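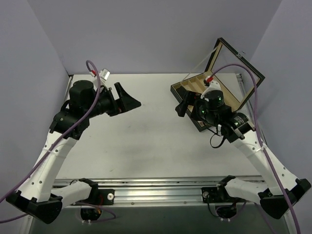
The patient business of teaching a robot to open a box

Magazine > Making Things > Long reads

August 26, 2024

214 shares · 3 comments

Cempaka Halim has the kind of hands you notice. She spent years mending clocks and musical boxes before she came to Wivby, the small workshop where I passed a good part of July drinking rather too much tea, and she still holds everything as though it might have a spring in it. These days her hands spend most of their time inside a pair of grips at a desk, and whatever they do, two white robot arms do as well, a moment later and a little more stiffly.

The job when I first visited was a black box with a hinged lid and a cream tray of narrow compartments inside, the sort of thing you might keep watches or brooches in. The robot was to open it, put a small item in a compartment and shut it again. I remember thinking (and I'm afraid I said it aloud) that this didn't sound like much of a job. Cempaka was kind enough to laugh, and then she gave me the grips.

Well! I can tell you that I have parallel parked a hired van in Lisbon with more grace. The left arm went up when I wanted it to go along. The right arm came down beside the box and pushed the whole thing a hand's width across the table, quite gently, like somebody moving your drink so they can sit down. On my third try I got the lid to lift and was so pleased with myself that I let go, and it dropped.

"Everyone lets go," Cempaka said. "You have to stay with it until it's leaning back by itself. You'd never think about that with your own fingers, so you have to learn to think about it."

Each time she goes through the task from start to finish, the machine keeps a record of how the arms moved and what the little cameras by the wrists could see. She does it again with the box turned a bit, and again with it further off, and again with it nearer the wall. By the end of that first week she had 200 goes saved, and had thrown out 38 more that she didn't care for. I asked what was wrong with those. In one she had hesitated over the clasp. In another she had been thinking about her lunch, she said, and it showed.

I loved that, and I have thought of it often since. The robot learns your manners along with the job. Wilfredo Barredo, who looks after the training side at Wivby and had been half listening from behind his screen, told me he can usually say whose demonstrations went into a batch by watching the arms work on their own afterwards. His own were brisk and slightly crooked. Cempaka's always paused above the box before going in, a short hovering wait, and the robot had picked up the pause along with everything else.

"I tried to talk her out of it at first," he said. "Then I looked at how the two lots compared, and I stopped bringing it up."

Wilfredo came to this from bakery machinery, at a firm called Tridico, where teaching a machine meant typing in positions one after another until the tray stopped hitting the oven door. He doesn't miss it, though he does miss the bread. He had strong views on nearly everything I asked him, including the table (he likes it kept bare, scuffs and all) and the walls, which are a pale, lavender sort of grey and which he would have painted plain white if he'd got there before Cempaka did.

It is slow work, and I don't want to make it sound grander than it is. There were afternoons when the arms sat idle for ages while the two of them argued over how far open a gripper ought to be when it comes to the edge of a lid. There was a whole morning given up to a cable. Zana, as they call the learned version of the task, opened the box properly in 11 of its first 47 attempts, and Cempaka wrote the number on a card and propped it against the kettle, where it stayed until the next one.

On my last day I asked for another turn. I got the lid up and I stayed with it, the way she'd told me, until it leaned back and was steady. Then I went for the tray and knocked the front edge with the right arm. Cempaka leaned over and had a look. "Keep or throw?" she asked Wilfredo, and he said throw, and I set the box straight and began again.

Comments (3)

DelaPeñaFan: My aunt taught me to crochet exactly like this, with her hands over mine. I still do her funny little tug at the end of every row.

M. Orchard: Would have liked more on what the cameras are for, but a lovely read. Is the lavender staying?

tealeaf: I'd have kept the one where she was thinking about lunch.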